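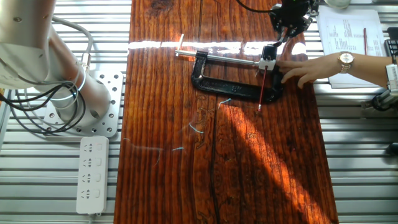 November, 4:40 pm. Grasp planner, still the clamp. Sturkik branch builds again after Osamu backed out the message change, so the afternoon was mostly the depth filter. Old one throws away anything too shiny and then fills the gap with the nearest good value – fine on boxes, useless on a threaded screw. With the sun on the tabletop like this there is a band of glare near the top and a big diagonal patch lower right, shadow stripes through it, and the segmenter wants every stripe edge to be an object. Turned the edge weight down from 5 to 2. Better. White block by the swivel pad comes out as its own blob now, before it got merged with the screw.

Approach: straight down over the block, fingers open. Planner kept picking a wrist roll that swings the cable across the camera side. Added a cost for it, not a hard limit, Wakana thinks hard limit will bite us later and she is probly right.

Timing: 264 ms per plan with the new filter. Budget from Handar is 60 for replans so no good yet. Most of it is the normals step, runs on the full cloud even when we only need the crop. Easy fix, did not get to it.

Also the force stop. With a hand on the clamp I want the slow profile loaded by default and the code should refuse to start without it. Right now it is only a warning in the log and teh log scrolls. Noboru to review.

To do
– crop before normals
– slow profile check at startup
– rerun with blinds down, same seeds
– ask Chiyo where the Koyama calibration file went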